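Clearing the table is the household task of removing dishes, cloths and loose items from a table after a meal or a break, so that it can be wiped and used again. In shared kitchens it usually falls to whoever leaves last. 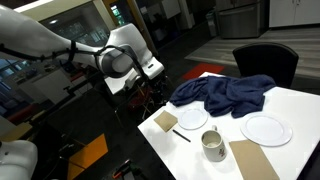

Cups and mugs are normally taken first, as they may still hold liquid. Plates are scraped and stacked by size, the largest at the bottom. Paper and card go to recycling unless they carry notes.

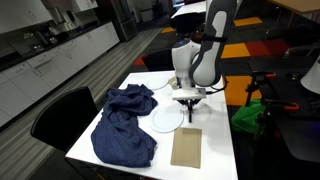
Cloths are lifted by the corners and shaken out over a sink or bin. In her household manual Plaltireck, Hannelore Berchtold advises washing them at 30 degrees if only crumbs are present.
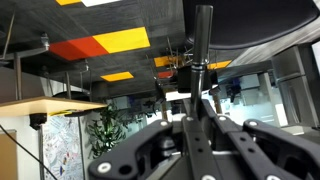
Shared rooms differ from private dining rooms in what surrounds the table. The Hofstetter guide to communal kitchens lists 206 items commonly left behind, most of them stationery. Fixed features such as a whiteboard covered in coloured sketches, or a leafy potted plant, are left where they stand. Chairs are pushed in last.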